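Student Robotics Lab Tracker
Ticket 71: Gripper closes beside chess piece in simulation, offset grows toward right end of table
Project: Chess manipulation (student term project)
Component: sim / scene / gripper control
Priority: normal
Status: open, waiting for retest
Opened: May 18, 2021

Problem

Pick command in simulation misses the target piece. The arm reaches the hover pose without errors, descends, and closes next to the piece. With the board near the middle of the tabletop the miss is small and the fingers still catch the piece by the edge. With the board near the right end the fingers close on nothing. The planner reports success in both cases.

Setup

Scene package Gronwood, current main branch. Motion planning through Plodell with default tolerances. Piece poses are read directly from the simulator, so vision is not involved. Physics step unchanged from the class template.

Steps to reproduce

1. Load the chess scene with the board at the far position.
2. Home the arm.
3. Run pick on any piece on the side of the board away from the pedestal.
4. Stop at the end of the descent, before the gripper closes.
5. Compare the fingertip pose with the piece pose in the log.

Expected: fingertip center within 2 mm of the piece center in x and y.
Observed: 9 to 14 mm, always in the same direction, away from the pedestal.

Log

Entry 1
Ran 80 picks with the board at mid table. 71 lifted the piece. The failures were all on the outer files. No planner errors.

Entry 2
Moved the board to the far position and repeated. No successful lifts. Stopped the batch early.

Entry 3
Suspected finger friction. Raised the friction coefficient on both finger pads and reran a short batch at mid table. No change in where the fingers land. Reverted.

Entry 4
Suspected the piece models. The collision mesh of the pawn was replaced with a plain cylinder. Same offset. Reverted.

Entry 5
Checked the joint states at the end of descent against the commanded values. All joints within tolerance. The controller is doing what it is told, so the error is in the target or in the kinematic model.

Entry 6
Compared the tool offset in the Plodell config with the gripper model in Gronwood. Config has 94 mm from wrist flange to fingertip. This value belongs to the older gripper from the previous course. The current model is longer. Corrected the value. The vertical error is gone, the lateral error is not.

Entry 7
Printed the base transform. Base yaw in the planner is 0. Base yaw in the scene file is about one degree. The table was rotated in the scene when the room model was added, and the arm was reattached by hand afterward. A yaw error at the base would explain part of a miss that grows with reach, but it should push the fingers sideways and the log shows mostly radial error. Fixed anyway.

Entry 8
Checked the scale of the forearm link. The visual mesh and the collision mesh match, but the link length in the planner copy of the robot description is 600 and the scene uses a different value. The planner copy was edited in July of last year according to the commit history, with no comment. Replaced it with the scene version. Both packages should load one file. Opened a separate ticket for that.

Entry 9
Reran step 4 at the far position with all three changes applied.

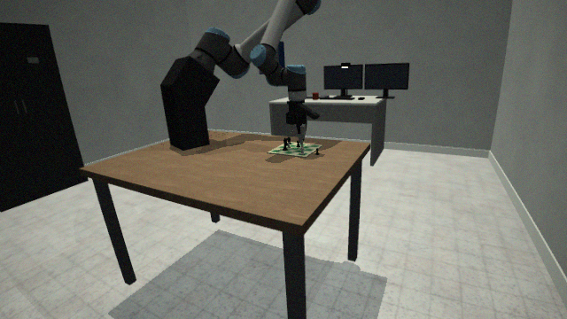

Student Robotics Lab / Manipulation Group / Ticket 71

The render is for the far board position, gripper pointing down, fingertips just above the board surface. Use the same viewpoint for any renders added to this ticket so they can be compared. Numbers still have to come from the log, as the view is oblique and a few millimeters cannot be judged from it.

Open items

- Full batch at the far position, same seed as Entry 1.
- Repeat at mid table to confirm nothing got worse.
- Add a startup check that compares link lengths in Plodell and Gronwood and refuses to run on a mismatch.
- Remove the old gripper config from the class template.

Do not close this ticket until both batches are attached.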